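Drap-housse Puveck, motif cœurs : mon avis après deux mois

J'ai acheté ce drap en octobre, pour le lit de ma fille, et j'ai attendu avant d'écrire parce que les avis publiés le lendemain de la livraison ne m'ont jamais beaucoup servi. Je précise que le français n'est pas ma première langue, donc je demande l'indulgence pour les fautes.

D'abord, le choix. Je cherchais un drap rose mais pas trop bébé. Ma fille a neuf ans et elle refuse maintenant les licornes. Dans le catalogue de Puveck il y avait aussi une version bleue et une version grise, je crois avec le même dessin, mais elle a décidé en deux secondes. J'ai payé 40 euros avec la livraison. Ce n'est pas donné pour un drap seul, sans taie. La taie se vend à part et je trouve cela un peu mesquin.

Le paquet est arrivé un samedi, plié très serré dans un sachet. Les plis du sachet sont restés longtemps. Même après le premier lavage on voyait encore les lignes, et il m'a fallu le fer, que je n'utilise normalement jamais pour le linge de lit. Il faut le savoir : ce tissu se froisse. Si vous aimez un lit bien lisse comme à l'hôtel, vous serez déçus. Chez nous cela ne dérange pas, le lit est couvert de livres et de vêtements la moitié du temps.

Le toucher est agréable, assez frais, un peu raide au début. Il s'est adouci vers le quatrième lavage. J'avais avant un drap de la marque Drirum, qui était plus doux dès le premier jour mais qui a fait des petites boules au niveau des pieds après une saison. Sur celui-ci, pour le moment, pas de boules. Je vérifie chaque fois que je change le lit, c'est devenu une habitude.

Parlons du motif, parce que c'est pour cela qu'on l'achète. Les cœurs sont remplis d'un écossais beige, avec des étoiles entre eux. Sur le site, le rose me semblait plus pâle et j'avais peur d'une couleur de bonbon. À la maison, avec la lampe du soir, je le trouve très bien. Les cœurs ne sont pas tous tournés dans le même sens, et j'apprécie ce détail, car on n'a pas besoin de chercher où est le haut quand on met le drap.
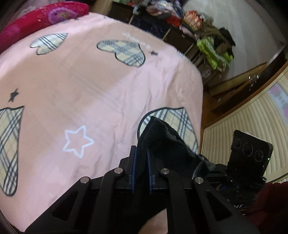 Le motif de près, avec un linge noir posé en partie sur le drap.

Ma plus grande inquiétude était justement le linge foncé. Chez nous les serviettes sont noires ou bordeaux, et le tri se fait sur le lit, comme dans beaucoup de familles, j'imagine. Un drap clair attrape toutes les peluches. Le Puveck les retient un peu, surtout avec les serviettes neuves, mais un coup de main suffit presque toujours. Avec le Drirum je devais sortir le rouleau adhésif. Je n'ai pas essayé de laver les deux ensemble et je ne le ferai pas, je ne suis pas si courageuse.

Pour les lavages : je fais 40 degrés, programme coton, sans adoucissant. J'ai séché une fois à la machine, par erreur, et le drap a rétréci légèrement dans la longueur. Il entre encore sur le matelas, mais il faut tirer plus fort pour le dernier coin. Depuis, je le sèche sur le fil. Ma voisine, Mme Juhász, a le même dans la grande taille et elle a observé la même chose, donc ce n'est pas seulement mon sèche-linge.

L'élastique fait tout le tour – sur mon ancien drap il y en avait seulement aux coins – et il tient bien. Ma fille bouge énormément la nuit et le matin le drap est toujours en place. Attention quand même à la hauteur de votre matelas. Le nôtre est ordinaire, 80 sur 200. Avec un surmatelas épais, je pense que cela serait trop juste.

Une dernière chose à propos de l'achat. J'ai commandé par la boutique Sukanmont, où le délai annoncé n'a pas été respecté, cinq jours de retard, sans message. Quand j'ai écrit, on m'a répondu poliment et vite. Cela ne change pas ma note pour le drap, mais si c'est pour un anniversaire, commandez en avance.

En résumé, je suis contente. J'aime le dessin, l'élastique et la couleur qui n'a pas bougé jusqu'ici. J'aime moins le repassage, la taie vendue séparément et la longueur un peu perdue au séchage. Je donne quatre étoiles sur cinq. Je vais probablement prendre un deuxième exemplaire pour alterner, si le prix descend pendant les soldes.

Fanni Kovács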